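**Drying and storing plastic test tubes on a kitchen table – rack or pegs?**

---

**stenroad60**

I run a small seed swap out of my house and I keep the samples in clear plastic test tubes with screw caps. After every swap I wash the returned tubes in the sink and then have to dry them and put them somewhere. Right now I use a dish towel and it is slow. The tubes roll, and some still have water in the bottom the next morning.

I can get a plastic rack with round holes, or a wooden rack with upright pegs. The plastic one I'm looking at is a Durnico. The wooden one is from a place called Medby and costs about twice as much. I only have room for one on the counter. What do people here use?

---

**C_Ackroyd**

Pegs for drying, holes for storing. They are two different jobs. If you put a wet tube upright in a hole, the water sits in the bottom and stays there. Upside down on a peg it drains.

I have been doing this for a school garden club since January and we go through a lot of tubes. Wash, shake, peg overnight, cap in the morning, then into the rack.

---

**navarro_beans**

Disagree on the pegs. Wood stays damp. I had a peg rack for two seasons and the base went gray and smelled like an old cutting board. I put tubes upside down in a regular plastic rack now and they drain fine as long as there's a gap under the bottom shelf. One rack does both.

If your counter space is limited, don't buy two things.

---

**C_Ackroyd**

Upside down in a rack, the rim sits on the plastic shelf. That seals it on a flat shelf and you get a ring of water on the rim. Did you drill the shelf or something?

---

**navarro_beans**

No. Mine has a grid on the bottom too, so the rim isn't sitting flat on anything. I agree it wouldn't work with a solid bottom.

---

**stenroad60**

The Durnico listing doesn't show the bottom. I'll ask the seller.

What about the wood going gray? Is that from not being finished?

---

**pthalo**

Probably. I rubbed mine with mineral oil when I got it and again every few months. It still looks the way it did. But I also don't leave it next to the sink. It sits on the table on a piece of paper and I change the paper when it gets wet. Plain white printer paper is okay for a few tubes, butcher paper is better if you have a roll.

The paper also makes it easier to see what you dropped. I sort tomato seed and I used to lose it in the wood grain.

---

**millrace**

Seconding the paper. Light wood table, light seeds, bad combination. I tape the corners down with masking tape.

On the original question, I want to add something about caps. People talk about drying the tube and forget the cap. Water gets held in the threads. If you screw a damp cap onto a dry tube you have put the water right back in, and for seeds that's the thing you are trying to avoid. Leave the caps off, open side up, for as long as the tubes.

---

**stenroad60**

I have been drying the caps with a towel and putting them on right away. That might be my whole problem. I had mold in a batch of lettuce seed last winter and blamed the seed.

How long do you leave them?

---

**millrace**

Overnight in the heating season. A full day in summer, longer if it's humid.

---

**navarro_beans**

A full day is overkill. Four hours near a fan does it.

---

**millrace**

Four hours with a fan in a dry house, sure. I'm near the coast. Depends where you are.

---

**old_stenis**

How many tubes are we talking about? I have 111 and no peg rack made for a kitchen is going to hold that. I dry them in batches of 16 and it takes a week of evenings. If you have a couple dozen then any of this works and you can stop reading.

Also, is anyone using a clamp? I keep one tube in a clamp at a steep tilt for float testing, with the seeds in a little water. It's easier to look at when it's held at eye level and I don't have to keep picking it up.

---

**stenroad60**

I have 60. I usually wash a third of them at a time.

---

**C_Ackroyd**

Then two small racks will do. You don't need the big ones.

I have used a clamp. It's good for one tube. For anything else it gets in the way, and I have knocked a tube out of mine twice reaching across. Put it at the back of the table.

---

**pthalo**

Clamp at the back, storage rack on the left, pegs nearest to you. Then your hand goes away from the wet ones and toward the dry ones. Swap it if you're left-handed.

---

**navarro_beans**

I still say that is three pieces of equipment for a job that takes one. The man asked what to put on a counter with room for one rack.

---

**stenroad60**

It's fine, I'd like to hear both. I can use the kitchen table if I clear it before dinner. The counter was my first idea but it doesn't have to be there.

---

**jandl_plot**

Does rack color matter to anyone? I ordered a box of 1,000 paper labels in white and they disappear against a clear tube in a white rack. I moved to a colored rack and can read them from across the room. Minor thing, but if you're buying anyway, get a bright one.

---

**old_stenis**

It matters to me. My eyes aren't great. I have one red and one green, and red means not tested yet.

---

**stenroad60**

Update, 2026-06-16. The seller got back to me and the bottom of the Durnico is solid, so no draining upside down in that one. I'm going with a bright plastic rack for storage and a small peg rack for drying, both on the table with paper under them. Caps go open side up next to the pegs.

Does anyone have a photo of how theirs is laid out? I'd like to see the spacing before I order.

---

**navarro_beans**

Fair enough. With a solid bottom I'd do the same. Oil the wood.

---

**C_Ackroyd**

Mine is below. The peg rack is a small one, and for your number I would get something longer. Leave more room between the two racks than you think you need – I bump them if they're close.

Carol

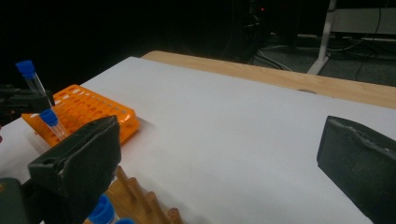
*Orange rack on the left, wooden pegs at the front, blue caps beside them, one tube up in the clamp at the back.*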